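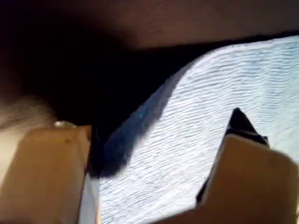
Lavandería Waltetti – Lista de inspección de seguridad, planta baja
Revisión de agosto. Inspector: Thanakorn Panyasiri
Clave: C = conforme, NC = no conforme, N/A = no aplica

1. Salidas y pasillos
Puerta de emergencia norte: C
Pasillo de carga: NC. Dos carros estacionados dentro de la línea amarilla. Retirados durante la visita.

2. Secadoras
Filtros de pelusa: NC en la unidad 5. Acumulación visible en el marco. Limpiar al cierre de cada turno y firmar la hoja.
Conductos de extracción: C
Parada de emergencia: C, probada en todas las unidades.

3. Instalación eléctrica
Cuadro 505: C. Falta la etiqueta del diferencial de 16 A – solicitada a Palcombe.
Tomas próximas a las lavadoras: C

4. Productos químicos
Fichas de seguridad a la vista: NC. La ficha del blanqueador Phromma corresponde a una versión anterior.
Cubeto de retención: C
Lavaojos: C. Caudal correcto, tapas en su sitio.

5. Extinción
Extintores: C. Presión en zona verde y precinto intacto.
Manta ignífuga: N/A

Comentarios
El suelo junto al desagüe resbala con el calzado actual. Se pide presupuesto de rejilla antideslizante a Waker. Los puntos NC abiertos se revisan en la próxima visita, a las 16:00.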